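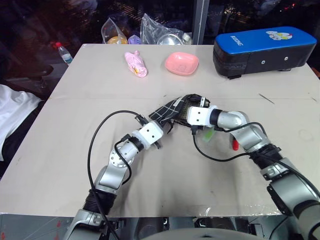

Pernico halts shipments of two-armed sorting cell after gripper fault

CÁCERES, July 15, 2022 – Pernico has stopped shipping its Virurura two-armed handling cell and is asking all customers to switch off one software feature until a fix is installed. The fault can cause a gripper to keep closing after it has been told to stop. No injuries have been reported.

The company has delivered 143 cells to laundries, repair shops and textile recyclers. All of them are affected if they run control software release 327 or later. Cells with older software do not have the feature and can stay in normal use.

The problem was found at the Zevodthorpe test site during a long run on soft goods. An operator pressed the pause button while both arms were holding a garment. The arms stopped. The left gripper did not, and it went on closing for 40 seconds until the operator used the emergency stop. The garment was torn and one finger pad was damaged.

Engineers traced the fault to a feature called shared hold, which lets the two grippers adjust their force to each other when they stretch a piece of cloth between them. If the pause command arrives while one gripper is waiting for a reading from the other, the command can be dropped. The waiting gripper then carries on with its last instruction.

The emergency stop works on a separate circuit and is not affected. It cut power to both arms every time it was tested.

"Pause is the button people use most, and they need to be able to trust it," said Consuelo Calvo, head of product safety at Pernico. "We should have caught this before release. Our tests paused the arms many times, but hardly ever with both grippers on the same piece of cloth."

Calvo said the company had gone back through its service records and found one earlier report, from a customer, that was probably the same fault. It had been logged as a worn finger pad and closed.

What customers should do now:

Turn off shared hold in the handling menu and restart the cell. The setting does not take effect until after the restart.

Use the emergency stop, and not pause, before reaching into the work area for any reason.

Check the finger pads on both grippers for cuts or flattening. Pernico will replace damaged pads free of charge.

With shared hold off, the cell can still pick, turn and pass items. It will run slower on thin or stretchy fabric, and some customers may want to sort those pieces by hand for now.

A corrected release has been through 118 hours of testing at Zevodthorpe. Pernico plans to send it to customers by October, after an outside safety review. Shipments of new cells will start again once that review is finished.

Customers can reach the Pernico service desk through their usual contact.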